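### 4.2 Detecting an open, empty gripper

The grasp planner in Hosadine needs to know at each step whether the fingers are open and whether anything lies between them. In the first version we took this from the motor encoder alone. That told us the width of the opening but said nothing about thin objects resting in the gap, and the planner sometimes began a new approach too early.

We therefore added a small image classifier that reads the wrist view and returns one of three states: empty, occupied or unclear. It was trained on 2,463 labelled stills collected in February and tested on a further 205. Of these, 199 were labelled correctly. The remaining errors were all cases where "unclear" was returned for an empty gripper, so the planner waited and took another still. After 10 such waits it stops and asks for help.

Wood grain caused the most trouble during training. Curved figure in the surface was at first taken for the outline of a flat object, and we had to add more plain tabletop views to the set.

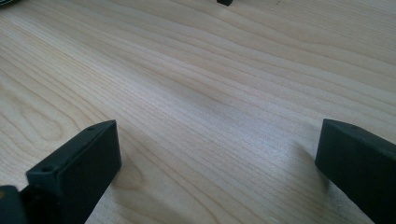

**Figure 3.** Empty state: fingers spread wide over a light wooden tabletop, with grain loops and soft shadows in view.

Efa Lloyd, commenting on a draft of this section, asked whether the encoder reading should still overrule the classifier when the two disagree. In the current release it does so only when the fingers are reported fully closed. In all other cases the classifier's state is passed to the planner unchanged.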